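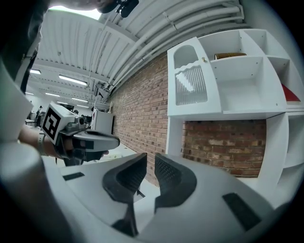

Last updated: Apr 6, 2020

Wendell Brannigan
Thread. I've been asked a few times how I keep a sourdough starter going without throwing out half a bag of flour every week. This is what I do. It's pretty dull but it works for me.

1/ I keep a small starter. Most recipes have you build up a big jar and then dump most of it. Mine is 55 grams total in an old jam jar. Anything more than that is flour I could have baked with.

2/ It lives in the fridge, on the door shelf, lid on but not screwed down. I feed it once a week if I'm not baking. I've gone 11 days by accident and it came back fine after two feedings.

3/ To feed it I keep one spoonful, then add equal weights of flour and water. I use half whole wheat and half plain all-purpose. Rye is livelier but the store in Ridgeway has been out of it.

4/ Tap water is fine here. If yours smells strongly of chlorine, fill a pitcher the night before and leave it on the counter.

5/ The gray liquid on top is normal. I stir it back in. Some people pour it off, which makes the bread a bit less sour. If you see pink or orange streaks or any fuzz, throw the whole thing out and wash the jar.

6/ The night before I bake, I take the jar out and feed it enough to get what the recipe needs plus a spoonful to put back. So for a loaf that wants 100 grams, I make a little over that.

7/ My kitchen is cold in the morning. I put the jar in the oven with only the light on. Put a note on the oven door. I preheated it once with the jar inside and had to ask my sister for some of hers.

8/ Basic loaf: 300 grams bread flour, 210 water, 60 starter, 6 salt. It makes a small round one. Mix, rest, fold a few times over the afternoon, shape it, then fridge overnight.

9/ I bake in a lidded pot at 450. Lid on for 22 minutes, then off until the crust is as dark as you like it. I like it darker than the rest of my house does.

10/ Discard goes in a second jar and gets used in pancakes or crackers. When that jar is full I make crackers whether anyone wants them or not.

11/ Someone asked about drying it as a backup. Yes. Spread a thin layer on parchment, let it dry out completely, crumble it into an envelope. The batch I dried last May woke up in four days.

Adding one more because of the replies: yes, you can use a plastic tub. No, I don't measure the temperature of anything. If you're local and want a spoonful, message me and I'll leave a jar on the porch.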